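Skarniline opens Clustdale test hall for shelf-handling demonstration

2021-04-08

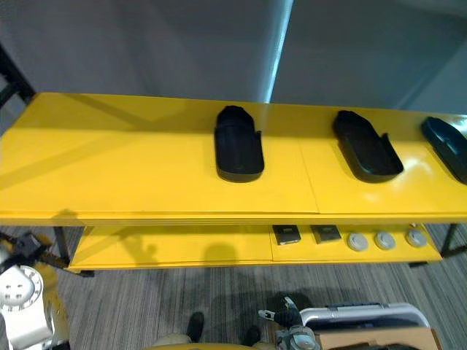 Costel Vlad would have liked a messier shelf. Stock in a working store does not sit apart like that, he said during the question period, and a two-arm unit that copes with well-spaced goods has yet to meet a Saturday-morning return bin. The presenters agreed that spacing is the main limit of the present software and said closer arrangements are being trialled in stages.

The exchange came early in an open day at Skarniline's test hall in Clustdale, where the company showed its two-arm handling robot to people from retail, freight and the local trades college. Entry was by registration, and 424 people signed up across the day's sessions. Each session consisted of a short talk, a run at the shelving and a period for questions.

The exercise is simple to state. The robot faces a low yellow unit with two levels. Black slipper-shaped trays go on the upper one, and smaller items, among them white discs, go on the lower. The operator names an item and a destination, and the controller selects which arm to use, plans an approach and closes the gripper. The lower level is the harder of the two, as it is set back and the arm has to reach in under the edge of the top shelf.

Zamfira Matei, who leads the handling program, told the first session that glossy surfaces had cost the team more time than any mechanical fault. Reflections shift as the robot moves, and an early version of the software treated some of them as objects. The current version compares several views before it commits to a grasp. This slows the cycle — by how much depends on the lighting — but has cut the number of false starts.

According to figures presented at the talk, the system has logged 1,305 placements since September. Of the first 780, most were made under direct operator control, with a person guiding both arms. The later ones were mixed, the operator stepping in only when the planner asked for help. Skarniline did not release a failure rate. Iulian Barbu, who answered for the software group, said a rate would mean little until the item set is fixed, and that it has been changed several times.

Questions in the later sessions turned to cost and floor space. The company gave no price. It said the base needs roughly 7 square metres of clear floor to work from, including the safety margin, and that carpet is acceptable provided it is fixed down. Several visitors asked about labelling and about items stacked on top of one another. Neither is supported at present.

Brostora, which supplies the grippers, had a separate table with sample fingertips in three grades of hardness. Softer tips hold curved edges better but wear faster.

A second open day is planned once the closer-spacing trials are finished. Registration will be through the Clustdale office.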